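Pillowcases, napkins and the closet that ate my weekend

Quick one tonight, it's 9 and the dryer just buzzed so I have maybe one cycle's worth of typing in me.

So. The linen closet. I've been putting it off since we moved in and then I opened the door to get a bath towel and half a shelf came down on my feet. Old sheets, two beach towels, a tablecloth I don't remember buying. That was it. Everything out on the hall floor, no going back.

First job was deciding what stays. I'm bad at this. I kept the flannel set even though the elastic is shot, I kept the guest towels, I let go of every single pillowcase with no matching sheet except the striped one, which I like. Donation bag is by the front door where it will probaly live until July.

Second job, washing the lot, because closet smell. I did it at 90 minutes a load on the long cycle and I do not recommend starting that after lunch. We had damp things over the backs of all the kitchen chairs.

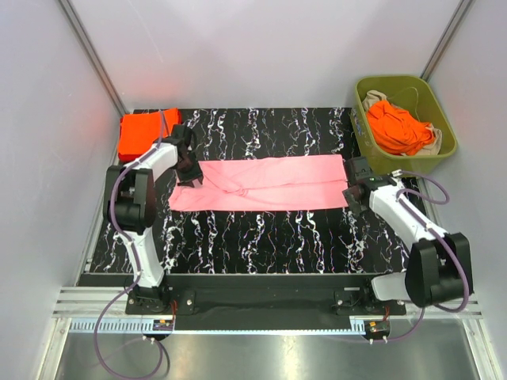 Folding is where I always lose it. I can do a bath towel. Thirds, then half, done. Anything thin and soft just slides around and I end up with a lump that looks fine from the front and terrible once you pull it out. What I finally worked out is that the flattening matters more than the fold. Pull it out wide first, a hand at each end, and get it into one long strip before you do anything clever. The pink cloth has got that far, nice and long, but look at the bunching near the center and those creases going off on the diagonal. Fold on top of that and you've baked it in. So now I stop there, smooth from the middle out toward the ends, and only then bring the ends together. Takes a few seconds more. My napkins have never looked this good, not that anyone's coming over.

Other things I tried:

Filing stuff upright instead of stacking. Works great for hand towels and dishcloths. Sheets flop over like they've fainted.

Putting each sheet set inside its own pillowcase. Yes. Do it. I'm annoyed I waited this long.

Shelf dividers. I got the Prellico ones, 38 bucks for the pack, which felt steep for bent wire – but the towels have stopped leaning on the sheets so fine, I take it back. Mostly.

Labels. Made them, hated my handwriting, peeled them off.

Still to do: the top shelf, which is all blankets and one sleeping bag that will not go back in its sack. Also the fitted sheets. I've got 2 left in the basket that I keep walking past. I've watched the corner-tucking trick a bunch of times and I understand it completely right up until I'm holding an actual sheet.

Ok dryer's buzzing agian. If you have a way to fold a fitted sheet that doesn't need three arms, comments are open.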